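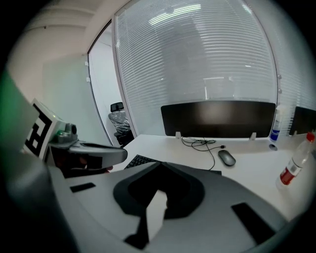
August, bench notebook, desk corner

4:10 pm. Finally got going on the desk! I've been grumbling about this one since we moved the benches, and Sum-yee said either fix it or stop talking about it, which is fair. So the plan for the afternoon was cables first, then where the keyboard and mouse live, then labels if there's any energy left (there wasn't, see further down).

The cables on this desk are a nest. They come over the back edge, loop around in the middle and wander down past the mouse toward whoever is sitting there, so every time you reach for the mouse you drag your wrist over them. All black, too, so good luck telling one from another on a quick look. I followed them back by hand, one at a time, wiggling the desk end and feeling for it at the other. Slow, but it beats pulling plugs and listening for somebody to yell.

Tried the Stakitz clips first, the stick-on kind from the supply drawer. They hold a thin cable fine. Put two in the same clip and the adhesive starts to creep, and I had one let go while I was still admiring it. Wiped the spot down with alcohol, let it dry, pressed a new one on and counted to 59 (meant to go to sixty, Eusebio walked in with a question). That one has stayed put so far. Will look again tomorrow morning before I believe it.

Then the Hofstetter sleeve, the one with the split down the side. Much happier with this! You can add a cable later without undoing the whole thing. I cut it 8 inches too long on purpose and trimmed it back once everything was lying where I wanted it. Note for next time: cut it with the big shears, the little ones chew the end and it frays all over your sweater.

Mouse and keyboard: I'd like the mouse to stay to the right of the keyboard, with clear desk under it, and all wires kept behind the pair of them. The mouse is wireless anyway, so there's no excuse for anything running through its patch. Eusebio wants the keyboard pushed back closer to the divider so he can put a notebook in front. I tried it his way and my elbows hated it, but he has longer arms, so we'll leave it loose and people can shove it where they like.

5:25 pm. Sum-yee came by and asked why I don't run everything along the bottom of the divider panel. Good question, I'd been treating that thing as a wall. If we get a Sunden rail in the 4 foot length it ought to sit along the back of the desk and take the whole bundle, sleeve and all. I measured twice and wrote the number on the tape roll, then put the tape roll down somewhere. Measure again.

To do:
Rail, ask Gotix if they still carry the short brackets
More alcohol wipes, we are on the last 7
Labels at both ends of every cable, white tape so they show up
Find tape roll
Eusebio to say which of the spare leads he still needs, the others go back in the drawer

Leaving the leftover sleeve on the shelf over the sink. Please don't use it to tie up the blinds again.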